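We use cookies to improve your experience on this site. By continuing you accept our cookie policy.

Mulline toy library will open a second room in November

The toy library in Mulline will open a second room in November, after the town agreed to pay 2000 for the repair of the floor and the windows. The library lends toys and games to 49 families at the moment, and eight more are on the waiting list.

"We started with one shelf in a hallway," said Auður Ásgeirsdóttir, who has led the library from the beginning. "Now parents come from Quaye also, and in the afternoon it is difficult to walk between the boxes."

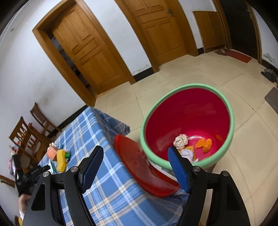
The new room will be for children under four years, with sorting and throwing games in the morning and free play after lunch. Members were asked to bring things from home that they do not need anymore. Large tubs are especially welcome, such as the round one with the mint-green rim and the deep red inside, and also tablecloths, plaid or plain. Small parts and anything with batteries should stay at home.

Seidu Abubakari will collect the donations at the side entrance until 6 in the evening. Membership stays free for the first year -- after this, families pay a small fee for each season. The library also wants to print a new list of its 600 toys before the opening.

Sign up for our newsletter and get local news in your inbox. Unsubscribe at any time.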